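Can a machine tidy the kitchen drawer yet?

My mother-in-law rang last month to ask whether she should hold off on getting a cleaner because the robots were nearly here. She'd seen a clip of one folding towels. I told her to get the cleaner. She said I was supposed to be the one who liked this stuff, and I do, but I also spent 12 years in the maintenance shop at Prurnetti before I moved over to the office side, and that sort of work gives you a certain view of what machines are good at.

So this post is a longer version of what I said on the phone. It's about whether a machine can do ordinary chores, at home or on a shop floor, and where I think the line sits right now. I'm not a researcher. I read what I can follow and I ask questions of people who build things.

Start with what already works. The dishwasher works. The washing machine works. The robot vacuum mostly works if you don't own tasselled rugs, and we own one tasselled rug. At Prurnetti we had a palletizer that put cartons on skids all day long and only stopped when the glue on a carton flap had let go. All of those have something in common. Somebody changed the job to suit the machine. You don't wash dishes in a dishwasher the way you wash them in a sink. You load racks. The palletizer got the same carton at the same spot on the same conveyor, and if it didn't, a light came on and I walked over with a coffee.

The chores people want done are the ones where the job hasn't been changed. Clear the table. Put the groceries away. Sort the drawer with the batteries and the birthday candles and the key that doesn't open anything. That drawer is my usual test. When someone tells me home robots are two years off, I ask about the drawer.

The drawer breaks down into steps that a person doesn't notice. You clear a bit of counter. You get a container with compartments out and you open it. You pick up one thing from a heap of things, decide what it is, and put it with others like it. Then you close the lid, which means lining up two edges and pressing until it clicks. A four-year-old can do most of that, badly. A factory arm that can place a gearbox to a hair's width can't do any of it unless it has been set up for that container and those objects.
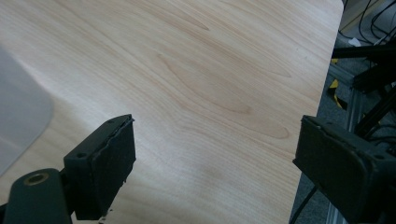 The clearing-a-bit-of-counter part sounds like the free one, and I used to skip over it when I explained this. Then a fellow who worked on pick stations at Tunstall told me that a flat surface caused him more trouble than most parts did. The gripper has to come down far enough to get under the side of something thin and stop before it drives itself into the table. Our hands do that by touch. We drag our fingertips along the counter until they bump the coin, and we don't mind the dragging. A rigid jaw minds. Either you put some give in the fingers, or you put in a sensor, or you accept that you'll be replacing fingertips. Tunstall did all three in the end and still wouldn't run anything flatter than a bottle cap.

The approach a lot of groups are taking now is to have people do the task while holding the same sort of gripper the robot will have. The person wears out their patience on the job, the cameras record it, and a model is trained on the recordings. I like this idea more than I expected to. On the shop floor we used to teach arms by driving them from point to point with a pendant, which is a bit like teaching someone to knit over the telephone. With a handheld gripper you get the person's judgement about where to grab and which way to come in, and you get it through the same clumsy jaws the machine will be stuck with. If a person can't open a latch with the thing, there's no point asking the robot.

It also keeps you humble about your own hands. Years ago at Prurnetti we had a set of long-reach pickup tools, and on slow afternoons we'd try to do small jobs with one in each fist. Threading a nut was hopeless. Opening a parts box was possible, but it took both hands and most of the bench, because the box would slide away from whichever side you pushed. You had to brace with one tool and pry with the other. Nobody braces a parts box on purpose when they're using fingers. Your palm does it without asking you.

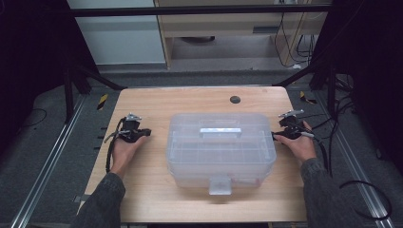 Two grippers, one clear box with a latch on the front.

Clear plastic deserves its own paragraph. If I wanted to be cruel to a vision system I'd hand it a clear container on a pale table. Depth cameras see through it, or see the lights in it, or see nothing much. On the Prurnetti line we had a sensor that was meant to count clear blister trays and it missed enough of them that we went back to a mechanical flag, a little bent piece of metal that the tray knocked on its way past. The flag cost next to nothing and I believe it's still there. You can't put a bent piece of metal in everyone's kitchen, though, and kitchens are full of clear plastic. Leftovers containers, drinking glasses, cling wrap, the lid of the butter dish.

The newer systems don't measure the box in the old sense. They learn from pictures what a box corner tends to look like and what a person did next when they saw it. That seems to get around some of the trouble, because a person looking at a clear box isn't measuring it either. You see a few bright lines and a smudge and your brain says box. How far that goes I don't know. I've seen demos where it goes very well and I've never seen the ones they didn't post.

Latches are the next thing. A latch has a right way to be pushed and a wrong way, and the wrong way often feels the same for the first bit. My own storage boxes in the garage are a cheap set from Pulline, and two of them have already lost a latch because I pulled when I should have lifted. I have thumbs and a lifetime of practice. Give me a set of jaws and I'd have broken the lot.

After the latch you've got the sorting. Most of the talk about chores skips this because it isn't a movement. Where does a thing go? In my house the good scissors live with the tape and the bad scissors live with the string, and there is no way to know this from looking at the scissors. I'm told the language models help here, that you can just tell the machine. Fine. I've been telling the people in this house for years.
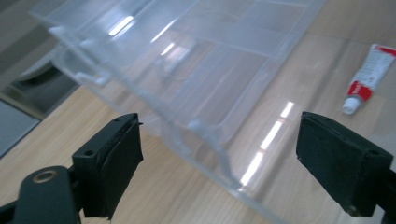
Compartments in different sizes, and a tube off to the side.

Soft things are worse again. Tubes, bags, socks, anything that changes shape when you hold it. A tube of hand cream that's full and one that's nearly empty are two different objects as far as a gripper is concerned. One is firm and wants to roll, the other folds over where you pinch it and hangs down. If the compartment is narrow you need the tube to go in lengthwise, so how it hangs matters. People fix this without thinking by giving it a nudge with a spare finger. A two-jaw gripper has no spare finger. It has to put the thing down, let go, and come at it again. That's slow, and each letting go is another chance to lose it behind the toaster.

I asked an old workmate who is now at Gundatton what he'd trust a robot to do in his shop today, outside of the fixed cells. He said kitting, which is putting the right small parts into the right bins for someone to assemble, as long as the parts were ones it had been shown and somebody was nearby. They tried it for a stretch last winter. In one run of 258 picks it needed help on a good handful, and he considered that encouraging. It was also slower than the co-op student. His view was that slow didn't matter much if it would run through the night, and that needing help mattered a great deal, because there's no one there at night to help it.

That's more or less where I come down for the house as well. Slow is fine. I don't care if the machine takes until three in the morning to sort the drawer, so long as the noise stays down. What I can't have is a machine that gets ninety percent through and then stands there with a battery in its jaws waiting for me to come downstairs. Or one that drops a glass and carries on – I have a dog.

Cost I'm leaving mostly alone, because the numbers change every time I look. I'll only say that the arm is the smaller part of it. The quote I once saw for a single small pick station had $1729 in it for fingertips and mounting hardware alone, spares included, and everyone in the room thought that was reasonable. A household won't.

So, what I'd tell anyone who asks, same as I told my mother-in-law. If the chore can be turned into loading a rack, there's probably already an appliance for it and you should buy that. If it's the same few objects in the same spot, a machine can likely be taught to do it now, by people who do that for a living, with someone keeping an eye on it. If it's the drawer, no. I'd have said never ten years ago and I don't say that any more, and it's the recording-people-at-work approach that changed my mind. It's dull, repetitive work, doing the same box over and over, and I think it's the right work.

She got the cleaner, by the way. Comes every second week in the morning and won't touch the drawer either.

I'm planning to write up the robot vacuum and the tasselled rug in March, if there's any interest. The short version is that I now roll up the rug.

2 shares | 12 comments

Contact | Copyright, all posts and photos | Back to top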